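How to keep paper receipts in order for one year

When I moved to Ernstead I had all my receipts in one shopping bag, and in March I needed two full evenings to find the one for the heater. After this I made the small system which I explain on this page. You need a bin, envelopes and a pen.
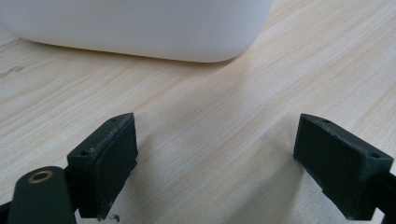
Page last changed: Tue 24 April

Step 1. Empty every pocket, bag and drawer. Do not read the receipts yet, only collect them.

Step 2. Take out what you can throw away. I keep everything above 500, everything with a guarantee, and everything for the tax. Coffee and bread can go.
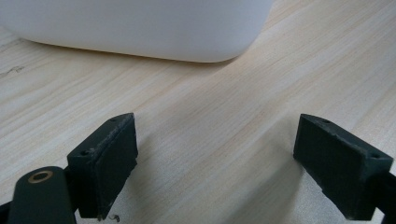

The plain white one, on the table.

Step 3. Write one envelope for each month. Inside the envelope the order is not important. I tried to sort also by shop, with Skerkon and Flamgate separate, and I stopped after three weeks.

Step 4. Copy the receipts that fade. Thermal paper becomes pale, so please make the copy in the same week. My receipt from Ninh for 3,470 was not readable after one summer, and the shop did not accept it.
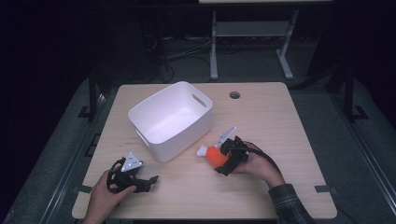 Big purchases, for me this means above 2,000, get their own envelope. I write the end date of the guarantee on the front with large numbers. If the price is above 4,000, I also put in a copy of the bank statement.

Step 5. Once a month, add the total and write it on the envelope. 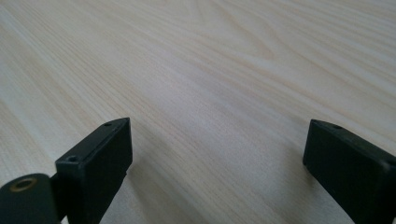

The adding goes faster if you lay the receipts in rows, oldest on the left side. Use a flat surface with nothing else on it. On a pale wood tabletop with fine grain lines, you can follow the lines to keep the rows straight. Thermal receipts like to roll up, so put a coin on each corner.

Old envelopes I keep for seven years, but please check the rule in your own country.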